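I have put 522 hours into Brarnitz, and my sister thinks I should be embarrassed about that. I'm not! Well, maybe a little.

If you missed it (and most people did), Brarnitz is a train-yard puzzle game from Veveck, a tiny studio that used to make tie-in games for phones. You shove freight cars around a snowy depot until every one of them sits on the right track. It sounds like homework. Then you look up and it's two in the morning and you're muttering at a pretend locomotive.

Svend Lund, the lead designer, told me over a crackly call that the first build had 681 levels. "We cut most of them because I was the only person who could finish them," he said. I asked if I could please have them anyway. He laughed, which I'm choosing to take as a maybe.
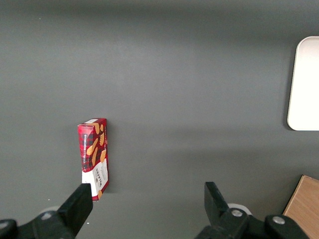
*A box of shortbread.*

What keeps pulling me back is the undo button. You get 15 undos per level and that's it, so every move past the halfway point makes your palms sweat. My friend Mahlet Gebretsadik hates this with a passion. She plays with the limit switched off in the menu and has a lovely relaxing time, and we've agreed not to discuss it at dinner anymore.

The music deserves a mention too. Eduardo Baptista wrote the whole thing on a secondhand organ, and the Overgaard level, the one with the frozen turntable, has a tune I've been humming in the shower for weeks. I still haven't beaten it, by the way. I'm one car short every single time, and I know exactly which car.

A free update lands in January with a level editor and a two-player mode, where one of you drives and the other throws the switches. Mahlet has already called dibs on the switches.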